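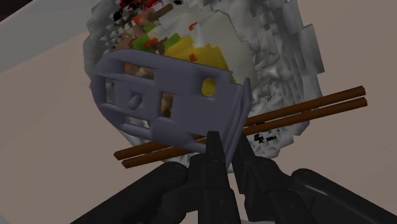

Simulation corner: write down your rules before you press start

Hi all! It's Hrvoje Dimitrov again, and this month I want to talk about sim episodes, because I've been reviewing the Lau batch and I have opinions (you're shocked, I know).

We've got 724 episodes in that batch and I had to set 57 of them aside. Most were fine as motion. The arm went where it should, the grip looked good, lovely. What got them tossed was paperwork! The person scoring them had one idea of "placed" and the person who wrote the task had another. Does a part held over a bowl count? Does it have to be let go? Can it touch the chopsticks? If the task card doesn't say, you'll get a different answer from every reviewer, and I've gotten two different answers out of myself before lunch.

So please, for the November batches, put the end condition on the card in one plain sentence. "Part released, gripper clear, bowl still upright" is plenty. I don't need a page.

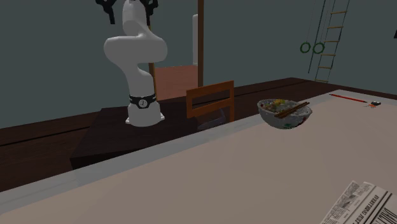

My other plea is about clutter. I love a messy table in a sim, and I'd much rather train on a table with food and a newspaper on it than on a bare slab, but every prop needs to be on the scene list with a note saying whether the arm is allowed to bump it. Bristell has been doing this since spring and their cards are a joy to read. Ours say things like "misc. items." Guilty, I wrote some of those.

Same goes for camera views. Save the close one and the wide one under the same episode number, and if you change the lighting or nudge a camera, start a new version. Don't sneak it into the old one! I spent a whole evening on that with the Flirkisico set and I'd like my evening back.

The updated card template is in the shared folder, version 5, with the end condition box moved up to the top. If you're partway through a batch on the old one, finish it on the old one and switch after. Send me anything that seems confusing and I'll fix the wording before the November runs start.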